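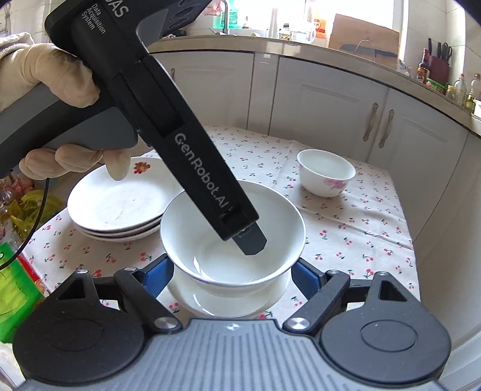

Home Syllabus Notes Labs Contact
6 min read

Unit 4: Looking after a pair of hand-held grippers

Read this before the lab and bring it with you. Afroza Navaratnam wrote the first version for the Trilley bench. I have cut the parts I don't believe and kept the parts I have seen work.

1. What the upkeep sheet claims

The Drilance upkeep sheet says a pair can go 2469 grasps between checks. I'd like to know where that number came from. It has four digits, so people trust it. Our log for September has 3866 grasps on one pair, and the first note about play in a linkage was written at 981. One pair proves very little, but it is enough for me to ignore the sheet and check at the start of every session.

2. Joints and screws

Start with the tool unplugged and the jaws open. Hold the body still and push each jaw sideways, lightly. A little give is normal. A click is a fault, and you write it down before you touch a screwdriver.

Do the near pivots first, then the far joints, then the small fasteners at the tips. Snug is enough. Every year somebody tightens a pivot until the jaw drags and then reports a motor problem on a tool that is worked by hand.

Thread locker: the sheet says use it everywhere. Francine Hawthorne says use it nowhere. I use one drop on the far joints and have no data to defend this.

3. Pads

Pads wear slowly and get dirty fast, and most of what students call wear is dirt. Wipe both faces with a damp lint-free cloth, let them dry, and look at them under a lamp held low. Replace in pairs. If one pad is new and the other is old, the object will creep toward one side and you will blame your own wrist. 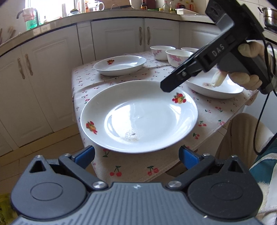

Dirt comes from the objects as often as from the hands, so the dishes belong on the checklist too. The big plate with the fruit on its rim has a dark speck and a faint smear near the middle, and a blue pad set down there could pick some of it up. Wipe the plate first, then the pads. Check the cables last - any loop that hangs near the edge of the table should be moved before you start.

4. Zeroing

Close the jaws fully, read the width, open, close, read again. Do this 6 times. If the readings wander, go back to section 2. Do not "fix" it in the Simiyu software. An offset typed in there hides a slack joint very nicely, and the next group inherits it.

For the lab: bring a filled-in check sheet for your pair, with the faults you found and the ones you only suspect, in separate columns. Skeltotlow chapter on wear is optional. I find its graphs too smooth.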